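Filed under: Campaign Tools & Kit

The Brivik Pop-Up Sampling Counter

Sep 15, 2019

I've run a small brand activation shop long enough to have strong feelings about sampling counters. If you've ever stood in a grocery store foyer handing out cubes of cheese from behind something that wobbles, you have them too. We sell the Brivik because it's the one we take out ourselves, and I wanted to write this page the way I'd tell a client over the phone, so bear with me if I wander.

The Brivik is a fold-out counter with a printed wrap, a shelf inside and an optional header sign. It goes for 1099 dollars with one wrap included. Extra wraps are 181 each, and that's where it starts to make sense for agencies, because you buy the counter once and dress it up for whoever is paying this month. We had ours in bright orange for the Cludarance iced tea launch in April and it was back out in navy for a bank the same month (the bank gave away pens, and people still lined up!).

Setup takes me 10 minutes on my own. The sides unfold, the top drops on and clicks, and then you run the wrap around the front starting from the left. Start from the left, please. I've watched people start in the middle and end up with the logo on the side panel, and then everybody is peeling and muttering while the store manager looks at her watch.

The top holds up to 20 pounds, which is plenty for trays, cups and a stack of coupons. It won't take a full drinks dispenser, so put that on its own stand or on the floor behind you. I know it looks like it would hold one. We get this question more than any other and the answer stays the same. 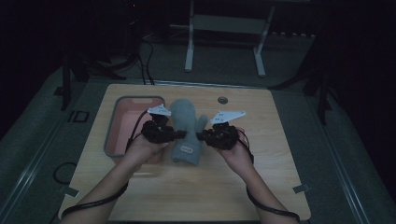 The wrap is the part your client cares about, so let me talk about artwork for a minute. Send us a PDF at full size with the fonts outlined. Keep the slogan in the top half of the front panel, where it can be read over the heads of the people in line, and put the web address and the small print lower down. The campaign for Shabalala hot sauce had the slogan right at knee height on the first proof, and it was a lovely slogan too, so we called them and they moved it up. We do that for everyone. You get one proof with the price and as many phone calls as you need.

Colors print a little warmer than they look on your screen. If your brand red is sacred, ask for a swatch before we print and we'll mail it out. Matte is the standard finish and I'd stick with it. Gloss looks great in the showroom, then you get it under store lighting and half your headline turns into a white stripe.

About the header sign: I go back and forth. Indoors, at a trade show or in a mall, it does pull people over from across the room and I'd say get it. Outdoors I leave it in the van. It clips on well enough but a gust will turn it into a sail, and I've chased one across a parking lot in dress shoes.

The carry bag has wheels and two handles, plus a flat pocket for a spare wrap. The older bag had a zipper that gave up after one season, and the new one has a chunkier zipper and a flap over it. If you bought the old version from us, write in and we'll swap the bag for free.

We ship from our Drirkgate warehouse, and counters without a custom wrap usually leave the next working day. Printed ones take longer, depending on how fast you approve the proof (you'd be amazed how long an approval can sit in a brand manager's inbox). If you have a launch date, put it in the order notes and we'll tell you right away if we can't make it.

Rental is possible too if you only have one weekend to cover. Email us for that, as the price depends on the wrap and how far it's going.

Comments

tradeshow_gal
We have two of these and love them. Can the blank white wrap be written on? Thinking of a "sign our counter" thing for a store opening.

Reply from the shop
Yes, permanent marker works great on the matte one! It won't come off again though, so buy a spare.

mobilemarketer
Does the shelf inside come out? I need room for a cooler.

Reply from the shop
It does, it just lifts off its pegs. A small cooler fits fine under there.

Pete's Promo Van
Started the wrap in the middle. Should have read this page first.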